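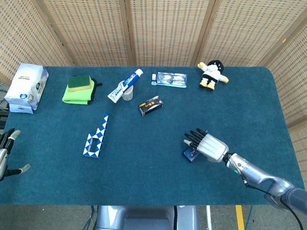
**FOR IMMEDIATE RELEASE – May**

**Giltby wash packs go county-wide after trial, Pangate depots open this month**

Giltby, the household goods charity, is to send out free move-in packs to people starting a new tenancy with little or nothing in the cupboard. Up to 1000 packs in the first run. Packing starts straight away, deliveries to follow.

The packs cover the first few days in a new place – something to wash with, something to wipe the kitchen down with, a towel, a few basics for the bathroom. Not furniture. Giltby already runs a separate furniture scheme and that carries on as before, same phone line, same waiting list.

A trial over the winter sent out 992 packs through housing offices and two hostels. Feedback forms came back from most of the housing offices, fewer from the hostels. Main points raised: packs too heavy to carry on a bus, too much washing powder, not enough toothpaste. Several people asked for a tin opener. The new pack is lighter and comes in a bag with proper handles, and the tin opener is in.

Storage and transport are being handled by Desico, which has given floor space at its Pangate site at no charge until the end of the year. Mitsotakis-Vlachou, the family-run wholesaler, is supplying cloths, sponges and towels at cost price. Both agreements are for one year and will be looked at again next spring.

**Who can get one**

Anyone moving into a rented home after a stay in temporary accomodation, a refuge, hospital or prison. Also care leavers taking on a first tenancy. Referals come from a housing officer, support worker or GP surgery. No income check by Giltby, the referrer signs the form and that is enough.

One pack per household, with extra toothbrushes and towels for families. Please state the number of children on the form, and whether any are under two – a nappy bag can be added if we know in time.

**Collection and delivery**

Four collection points to begin with, all in the Pangate area, open mornings from 9.30 until noon. Addresses go out to registered referrers with the booking form. Home delivery for anyone who can't get to a collection point, allow up to a week. Drivers will ring first and will not leave packs outside.

Outlying villages will be added over the summer once the second van is on the road. Still waiting on insurance for that one.

**A spokesperson for Giltby said:**

"People get the keys and then spend the first night in a flat with no soap and no towel. It's a small thing to put right and it doesn't cost a lot. We had more requests in the winter than we could pack for, so the bigger store at Pangate makes a real difference to us."

**How to help**

New, unopened items only please. Most needed at present: shampoo, toothpaste, washing-up liquid, tea towels. We have plenty of bath sponges and can't take any more before the autumn. No aerosols, no bleach, no opened packets.

Firms wanting to give in bulk should get in touch before sending anything, as the loading bay at Pangate is shared and pallets turned up unannounced may be sent back.

**Notes to editors**

- Giltby is a registered charity and covers the whole county.
- The trial was paid for out of general donations. The new run is paid for by donations and a small grant.
- Interviews by arrangement, mornings best. Pictures of packs and the Pangate store on request. We do not put forward people who have recieved packs for interview.

Press enquiries: Giltby press desk, 9am to 4pm.

ENDS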